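Priststead tea room reopens with new tables, trays and a longer counter

The tea room at the Priststead community hall is open again after a refit that went on a good bit longer than planned. Doors opened at 10 a.m. and most of the seats were taken inside the hour.

Gone are the old folding tables and the brown carpet. In their place, square white tables with a gray marble look, a dark glossy floor, and padded gray chairs. Also a long white side table for the kettles, which used to live on a windowsill.

The job cost $4,000, most of it raised locally. The October book sale brought in $514 of that and the rest came from two suppers, a raffle and a gift from Talebi, the hardware store on the corner. The final bill for the floor has not come in yet but the hall says it is covered.

Chun-hung Pan, who runs the tea room and picked the furniture, said the old set-up had been wearing people out.

"You couldn't get a walker between the tables," he said. "And the chairs were stacking chairs, nobody wanted to sit in them past one cup. We wanted people to stay for a second one."

Pan went to see furniture in Dadiscombe twice before settling on the tables. The first choice was a round top, dropped when it was found that two would not fit along the wall side. Square ones push together for bigger groups - the knitting circle has allready asked for this.

Not everything matches. Several of the chairs are from the old meeting room upstairs and more were bought secondhand. Pan says he likes it mixed and has no plans to change it. A few regulars disagree, one calling it "a bit of a jumble" over her scone, though she did add that the seats were comfier.

The trays are new too. Under the old system drinks came over by hand and there were spills, a lot of them. Now a tray goes to the table with the mug on it and stays there till you're finished. Pan asks that trays go back on the side table after, not on the floor by the chair, where 3 have been stepped on in trials.

Flowers on the tables are artificial. Fresh ones were tried for a couple of weeks before closing and were judged too much work, plus one customer had allergies. The small bunches were put together by members of the garden club, who were a little put out at being asked for fake ones but did them anyway.

Prices stay the same for now. Coffee and tea as before, scones up when flour goes up, says Pan, and not before. Soup comes back when the weather turns.
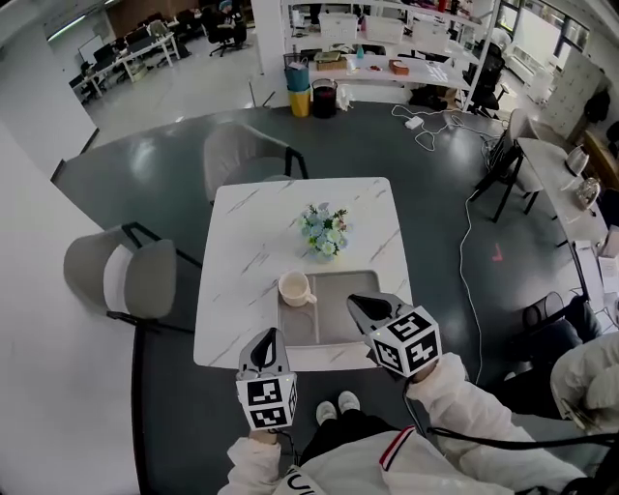
One of the new tables at Priststead, with tray, mug and flowers.

The hall counted 3,521 visits to the tea room in the year before it closed and would like to beat that. Longer hours should help. It now stays open until 4 p.m., an hour later than it used to, and there is talk of one evening opening a month if enough people sign up to help with the washing up.

Still to come: a coat rack, a noticeboard, and a new sign for the door, on order from Wasow and running late. Until it arrives there is a paper one. Parking is behind the hall as usual, but the side gate is locked after 2 p.m. so use the front way in.

Groups of six or more should call ahead so tables can be pushed togther. Anyone with spare teaspoons is asked to drop them at the counter, the tea room is short again.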